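Betreff: Re: [Anlegerkreis] Themen-ETF mit konzentriertem Portfolio, Umstellung des Index
Datum: Montag, 29. April

Hallo zusammen,

ich antworte gesammelt auf die Mail von gestern Abend und zitiere nur die Stellen, auf die ich mich beziehe. Der vollständige Text steht im Archiv.

> Der Anbieter Arnura hat angekündigt, dass der Sotis-Fonds ab November
> einen anderen Index nachbildet. Bisher war das ein breiter Index auf
> europäische Nebenwerte, künftig soll es eine Auswahl nach
> Dividendenrendite und Verschuldung sein. Muss ich als Anleger
> irgendetwas tun? Und ist das steuerlich ein Verkauf?

Tun musst du zunächst nichts. Der Fonds bleibt als Sondervermögen bestehen, die ISIN bleibt laut Anlegermitteilung dieselbe, und die Anteile in deinem Depot werden nicht getauscht. Ausgewechselt werden die Wertpapiere innerhalb des Fonds. Ein Verkauf auf deiner Ebene findet also nicht statt, und die Depotbank rechnet deshalb auch keine Abgeltungsteuer ab. Anders wäre es, wenn der Sotis auf einen anderen Fonds verschmolzen würde. Dann käme es darauf an, ob beide Fonds im selben Land aufgelegt sind. Davon ist in der Mitteilung aber keine Rede.

Einen Blick wert ist die Teilfreistellung. Der neue Index enthält weiterhin nur Aktien, die Aktienquote dürfte also über 50 Prozent bleiben. Im Verkaufsprospekt muss das ausdrücklich stehen. In der Fassung, die ich gelesen habe, steht es im Abschnitt zu den Anlagegrenzen. Wer sichergehen will, wartet die neue Fassung ab und sucht dort noch einmal danach.

> Die laufenden Kosten sollen gleich bleiben. Dann entsteht mir durch
> die Umstellung doch kein Nachteil, oder?

Doch, ein kleiner kann entstehen. Die laufenden Kosten enthalten nicht die Transaktionskosten im Fonds. Wenn ein großer Teil der Positionen verkauft und durch andere ersetzt wird, fallen Spreads und in manchen Ländern auch Börsensteuern an. Bei Nebenwerten ist der Spread spürbar größer als bei Standardwerten. Diese Kosten trägt das Fondsvermögen, sie tauchen später im Jahresbericht auf und zeigen sich vorher schon in der Abweichung zum Index. Wie hoch sie ausfallen, kann man heute nicht sagen. Arnura schreibt lediglich, dass die Umschichtung über mehrere Handelstage verteilt wird.

> Ich habe 2.000 Euro in dem Fonds und wollte ohnehin aufstocken. Lohnt
> es sich, vorher zu verkaufen und danach wieder einzusteigen?

Bei diesem Betrag würde ich es lassen. Du zahlst zweimal Ordergebühr und zweimal den Spread, und wenn du im Plus liegst, kommt die Steuer auf den Gewinn dazu, soweit dein Freibetrag schon verbraucht ist. Umgekehrt kann ein Verkauf sinnvoll sein, wenn der Freibetrag in diesem Jahr noch offen ist. Das hat dann aber mit der Indexumstellung nichts zu tun.

Die wichtigere Frage ist, ob du den neuen Index überhaupt haben willst. Du hast seinerzeit einen breiten Fonds gekauft und bekommst jetzt einen, der nach zwei Kennzahlen aussortiert. Das Ergebnis sind weniger Titel, mehr Versorger und Versicherer und kaum noch Technologie. Wer solche Werte schon über einen anderen Fonds hält, baut sich eine Doppelung ein.
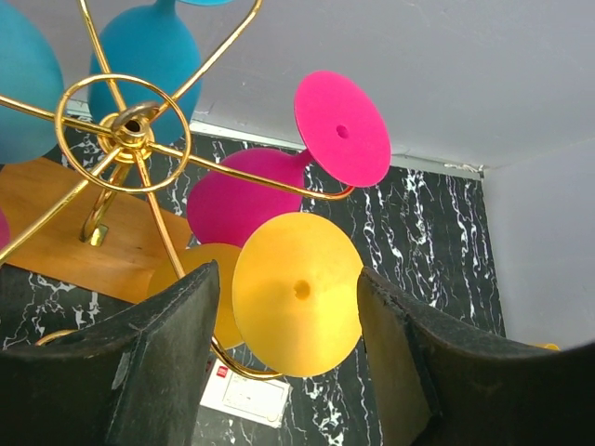

Goldfarbener Gläserständer mit bunten Stielgläsern

Ich habe das für mein eigenes Depot durchgesehen. Auf dem Sotis liegen bei mir 3.526 Euro, daneben halte ich einen Weltfonds und den Levier Europa. Der Levier hat nach seinem letzten Halbjahresbericht bereits einen hohen Anteil an Finanzwerten. Mit dem neuen Sotis-Index wäre der Anteil bei mir höher, als ich ihn haben möchte. Ich werde den Sparplan auf den Sotis deshalb zum nächsten Termin stoppen, den Bestand aber liegen lassen. Ob ich im November etwas verkaufe, entscheide ich, wenn die endgültige Titelliste veröffentlicht ist.

> Im Factsheet steht eine Rückrechnung, nach der der neue Index den
> alten in den letzten Jahren deutlich geschlagen hätte.

Rückrechnungen würde ich nicht als Argument nehmen. Der Index wurde nach Angabe des Factsheets erst in diesem Jahr aufgelegt. Alles davor ist simuliert, und die Regeln wurden in Kenntnis dieser Kurse festgelegt. Außerdem sind in der Simulation keine Handelskosten abgezogen, das steht in der Fußnote auf Seite 4. Bei einem Index, der vierteljährlich umschichtet, macht das etwas aus. Interessanter finde ich die Methodik. Darin ist geregelt, wie mit Unternehmen verfahren wird, die ihre Dividende kürzen: Sie fallen erst zum nächsten regulären Termin heraus. Bis dahin ist der Kurs in der Regel schon gefallen.

> Was ist mit dem Wertpapierverleih?

Daran ändert sich nach der Mitteilung nichts. Der Fonds darf verleihen, die Erträge werden zwischen Fonds und Verleihstelle aufgeteilt, die Sicherheiten stehen im Jahresbericht. Wer das nicht möchte, hatte schon vorher einen Grund, den Fonds nicht zu kaufen.

Noch zwei Punkte, die in der Mail nicht vorkamen:

Erstens die Sparpläne. Bei Villalobos wird der Sotis zurzeit ohne Ausführungsgebühr angeboten. Ob das nach der Umstellung so bleibt, konnte mir die Hotline nicht beantworten. Die Aktion gilt jeweils für eine feste Liste, und die Liste wird zum Jahreswechsel neu zusammengestellt. Wer dort einen Plan laufen hat, sollte im Dezember einmal in die Konditionen schauen.

Zweitens der Name. Der Fonds bekommt einen Zusatz im Namen, und manche Depotbanken zeigen dann für einige Tage einen falschen oder gar keinen Kurs an. Ich hatte das vor ein paar Jahren bei einem anderen Fonds, dort stand der Einstandskurs vorübergehend auf null. Nach einer Woche war er wieder richtig. Es schadet nicht, sich vorher einen Depotauszug mit Stückzahl und Einstandskurs abzuspeichern.

> Kennt jemand eine Alternative auf den alten Index?

Auf genau diesen Index kenne ich nur noch einen ausschüttenden Fonds mit kleinem Volumen. Vom selben Indexanbieter gibt es eine Variante mit mehr Titeln, aber ohne Großbritannien. Die Unterlagen zu beiden suche ich heraus und lege sie in den Dateibereich der Liste. Falls jemand die englische Fassung der Anlegermitteilung hat, bitte dazulegen. In der deutschen fehlt bei mir der Anhang mit dem Zeitplan.

Wie immer gilt: Das ist meine Lesart der Unterlagen und keine Steuerberatung.

Viele Grüße
vom Listenmoderator

--
Anlegerkreis, Mailingliste für private Fondsanleger
Abmelden: leere Mail mit dem Betreff "abmelden" an die Listenadresse
Bitte beim Antworten nur die nötigen Stellen zitieren.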